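Wood worktops: oil or hardwax for the tea point tables?
Forum > Interiors > Finishes and surfaces
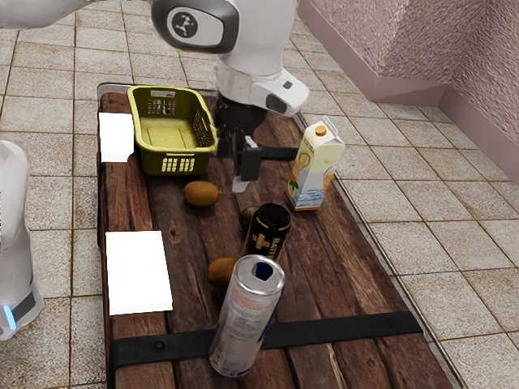 Nestport Joinery and Fit-out Club

karamanlidis_p
Posted Friday, 08:40
We have to settle on a finish for the long tables going into the Primberg job. Solid timber, planed and sanded, no finish on yet. They will be used for eating and for general work, so expect fruit juice, coffee, cleaning spray and the odd hot mug. The client wants a low sheen and does not want a plastic look. I have narrowed it to a plain drying oil or a hardwax oil. Two coats either way. Has anyone got long-term results on tables, as opposed to floors? The makers' test data is nearly all for floors.

scraper_no4
Posted Friday, 09:05
Hardwax. Plain oil takes too long to cure and needs topping up. In a shared room the topping up will stop after the first year, and then you have bare timber with a tide mark where people sit.

benchdog
Posted Friday, 09:22
Disagree with the above. Hardwax wears through in patches as well, and when it does you have a harder repair. With plain oil you sand the patch lightly, wipe on, wipe off, leave overnight. I have done this on a canteen table and could not find the repair a month later. With hardwax the patch shows at the edge unless you take the whole top back.

scraper_no4
Posted Friday, 09:31
What grit did you finish at? Patches show in hardwax when the surrounding surface was sanded finer than the repair. It is a matter of matching the grit.

benchdog
Posted Friday, 09:40
150 for both. The edge still showed under a low window.

Z. Kozłowski
Posted Friday, 10:15
Some points on method before choosing a product.
Spread rate matters more than the number of coats. Most failures I am asked to look at are too much material, put on thick and left. It skins over, stays soft underneath and picks up marks from crockery.
Seal the end grain and the underside. A top finished on one face only will take up moisture unevenly and cup.
Fruit acids are a fair test. Put a slice of lemon on a sample, cover it with a glass and leave it for 16 hours. Do the same with coffee. If you get a pale ring from the lemon, the film is not cured or not thick enough.
Cure time is not the same as touch dry. I allow three weeks before normal use at room temperature, more in a cold building.

karamanlidis_p
Posted Friday, 10:48
Thanks. Three weeks is a problem. Handover is at the end of March and the tables are due on site with 16 days in hand. Could they be finished at the workshop and cured there?

Z. Kozłowski
Posted Friday, 11:02
Yes, and I would prefer it. Rack them on edge with spacers so that air gets to both faces. Do not wrap them in film for transport. Use blankets.

tannin_stain
Posted Friday, 11:30
Has the species been confirmed? If it is oak, keep wire wool away from it at every stage. Fragments left in the grain go black with the first wet cloth. Use a nylon pad.
Also ask who cleans the room. We had a good hardwax finish at Ratora taken off by a strong alkaline cleaner. The finish was blamed and we had 37 tops to redo.

scraper_no4
Posted Friday, 11:44
Agree on cleaners. That applies to oil as well, and oil will go sooner.

benchdog
Posted Friday, 12:10
It will go sooner and be put right sooner. We are going in circles. My view is that the choice depends on whether there is a maintenance contract. With a contract, oil. Without one, I accept the case for hardwax.

karamanlidis_p
Posted Friday, 13:25
No contract at present. I have asked the Zamora office to price a yearly visit. In the meantime I will make up sample boards with both finishes, all sanded to 150, and run the lemon and coffee test after one week and again after three.

tannin_stain
Posted Friday, 13:37
Add a hot mug and a wet ring left overnight. Label the boards on the back in pencil, as marker bleeds through some oils.

Z. Kozłowski
Posted Friday, 14:20
Weigh the tin before and after each coat and write down the spread rate. Without that figure the two boards cannot be compared.

karamanlidis_p
Posted Friday, 14:31
Will do. Results to follow in this thread.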